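O lote de Lindano

O lote chegou ao depósito às seis e dez, em caixas de cartão com a etiqueta da Umell. Torben Strobel conferiu a guia de remessa antes de cortar a fita: 502 envelopes de sementes, distribuídos por manjericão, cenoura, alface e uma variedade de tomate registada como Lindano. A encomenda era de 500. Anotou a diferença na coluna da direita e não telefonou a ninguém.

O ensaio de germinação seguia o procedimento habitual. Papel de filtro duplo, água destilada, temperatura constante de vinte graus, contagem ao sétimo dia. Strobel separou quatro repetições por espécie e identificou as placas a lápis, porque a tinta da caneta corria com a condensação. A câmara, uma Boonchu com o termóstato substituído duas vezes, demorou quarenta minutos a estabilizar.

Iddrisu Tsikata entrou às oito com o registo do turno anterior.

- O Lindano não consta do catálogo - disse.

- Consta da guia.

- A guia não é o catálogo.

Strobel virou a página. Tsikata tinha razão. O catálogo passava da alface Kumar para os rabanetes sem nenhuma entrada intermédia. Abriram um envelope. As sementes tinham três milímetros, achatadas, com a pilosidade normal da espécie. O teor de humidade deu sete por cento, dentro do limite.

Ao sétimo dia, o manjericão apresentava plântulas normais em todas as repetições. A cenoura estava atrasada, como sempre. Nas placas do Lindano não havia nada: nem radícula, nem bolor, nem sementes intumescidas. O papel continuava húmido. Tsikata pesou uma das amostras e obteve o valor inicial, até à quarta casa decimal.

- Não absorveram água - disse.

- Tegumento duro.

- Em tomate?
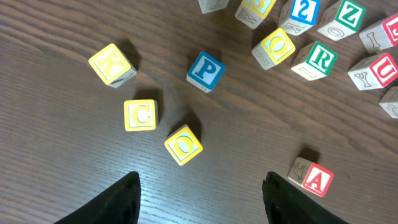
Strobel escarificou um grupo de sementes com lixa fina e repôs a placa na câmara. Na segunda-feira encontrou-a como a deixara. Cortou uma semente ao meio, sob a lupa. O embrião estava completo, bem formado, de cor branca, e não reagiu ao corante.

Preencheu o boletim. No campo da germinação escreveu zero. No campo das observações escreveu «sementes frescas não germinadas», que era a designação prevista, e depois riscou a palavra «frescas».

Tsikata levou os envelopes restantes para a câmara fria e arrumou-os na prateleira de baixo, junto aos 171 de um lote antigo cuja etiqueta se tinha descolado. Antes de fechar a porta, comparou os dois tipos de envelope. O papel era o mesmo.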